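Reading the Self: Memoir and the Essay
Handout 9 - The essay collection as a book

A collection of personal essays is read differently from a memoir told in order. Each piece was often written for separate publication, so the same event may be told more than once. Compare the versions before deciding which the author prefers.

Terms for this unit

Occasion: the event or request that prompts the essay.
Speaking self: the "I" at the time of writing.
Remembered self: the "I" at the time described.
Frame essay: an opening or closing piece written last, to bind the rest.

Set text: the Dorkilden reader, pp. 40-42. The Eltamard printing has different page numbers and leaves out the notes. Use it only if the Dorkilden is out on loan.

Tense is the first thing to mark. A shift from past to present usually signals the speaking self, though some writers use the present tense for childhood as well. In that case look at vocabulary - a child does not say "in retrospect."
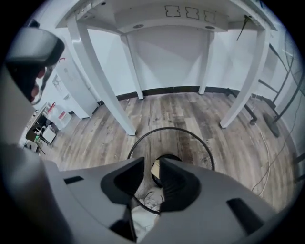

Mark also any passage where the author quotes another book. Quotation in an essay may stand in for a confession the writer declines to make directly.

Written work: one essay of 3,000 words, notes excluded, on a single piece from the reader. Plot summary should not exceed one paragraph. Cite by page and line.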